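Workshop notebook — Gurnum, second block, 28/05/2023

Back in the hall after a month off and my calves are telling me all about it. Good day, though! Best one we've had on this piece since April.

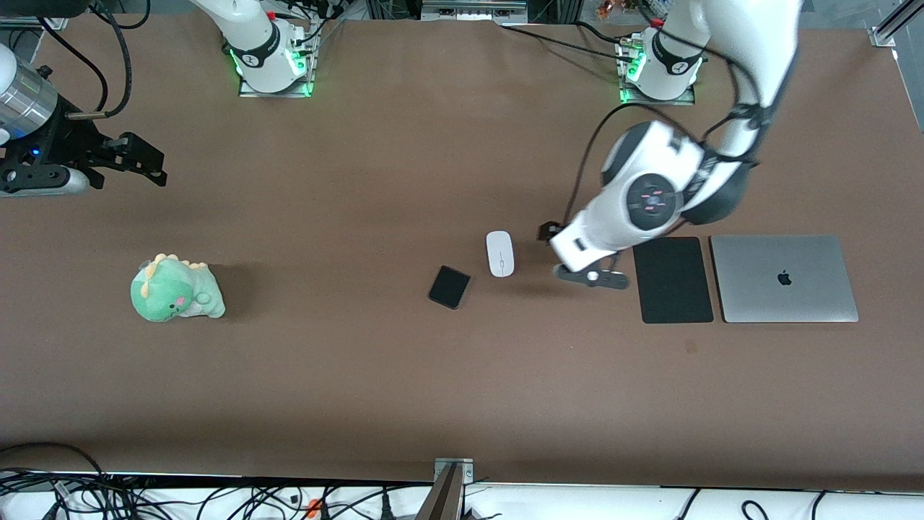

Ottmar Meinecke reckons the middle section is a different dance from the two on either side of it, and that we should stop trying to sand down the joins. He wrote this in the margin of the run sheet in very small pencil, and then said it again over lunch in case I'd missed it. I hadn't. I'd been thinking about it all morning, and I've come round most of the way.

So, where we are. Gurnum is still three sections: the walk-on, the Calloway (named for the street we rehearsed on the first time, not for anything in the movement), and the long exit. Running time today was 46 minutes with one stop. The stop was my fault. I called a hold when the quartet bunched up on the far side, and by the time I'd worked out that they'd bunched up beautifully it was too late to un-call it. Note to self — let it run, write it down, talk after.

Walk-on. Slower entrances worked. We tried the version where each dancer waits until the one ahead has fully stopped before stepping off, and the whole room changed temperature. It costs us a bit of time and I don't care. The fourth entrance still reads as a mistake because it comes from the audience side and everyone else comes from the back. Options: bring two from the audience side, or make that dancer last. I'd like to try last first. It would mean re-spacing the diagonal, but the diagonal needed looking at anyway (it sags in the middle, always has).

Calloway. This is what Ottmar was on about. It's fast, it's got the floor work, the breath sounds, the bit where they swap shoes. I have spent weeks writing little bridges in and out of it and today we cut both bridges and just did it cold. Wow. The drop from the shoe swap into stillness got an actual gasp from the stage management desk. I want to keep the cut at the front. I'm less sure about the back one, where the exit now starts before anybody has caught their breath, and you can hear them trying to hide it. Maybe they shouldn't hide it? Try it loud tomorrow morning, full panting, and see whether it's too much.

Counts for the floor phrase, so we stop arguing: it's ten and a held two, then the roll, then ten again with no hold. The hold is only the first time. I had it wrong on the old sheet and half the cast learned it from the old sheet, so please bin any copy with my green scribbles on it.

Long exit. Lovely and still too long. The pairs travelling upstage backwards are the strongest image in the piece, and then we do it again, and then we do it a third time facing the other way. I'd keep two. The third pass gives the lighting time to fade, so that needs a chat before I go chopping things.

Sound. We had the new Sokis mix on the big speakers for the first time and the low end is gorgeous. It also makes the window latches buzz on the street side. Wedged them with folded card and that did it. Tempo in the Calloway is now 114, up a notch from what we'd been rehearsing to, and the dancers liked it more than I expected. At that speed the shoe swap only works if the laces are loosened beforehand, so someone has to think about when that happens. My vote is during the last standing pause in the walk-on, done openly, with no sneaking.

Costume: grey tops fine, trousers slipping on the rolls. Elastic, please, or a wider waistband. The colour under work lights is a bit porridge but I'm told it comes up warmer with the side light, and I'm happy to be told.

The Anthorpe. We've got the confirmed plan of the space and it seats 202 on three sides, which is a fair bit more than we were picturing. Marked out the new playing area in tape on our floor this arvo and it's wider and shallower than what we've been using. The diagonal gets flatter. The backwards pairs have less distance to cover, which helps my argument about two passes. Sightlines from the side banks worry me for the floor phrase, as anyone past the second row will be looking at the tops of heads. Could we rotate the whole phrase a quarter turn so each side gets one good look? Drew this up three ways and like the second. Sketches are in the back pocket of this book.

Also had a long and very enjoyable wander off topic about whether the audience should be let in while the dancers are already walking. I love it. Front of house may love it less. Parking it, with affection.

To do before the next run:
Fourth entrance moved to last, diagonal re-spaced.
Loud breathing version of the Calloway exit.
Two passes upstage, check the fade.
Quarter turn on the floor phrase, slowly, no music.
Fresh tape along the side bank line, the old stuff is lifting.
Return the borrowed speaker leads.

Ottmar has the sheet with the revised order. I've got the only clean copy of the sound cues, so ask me before you set up.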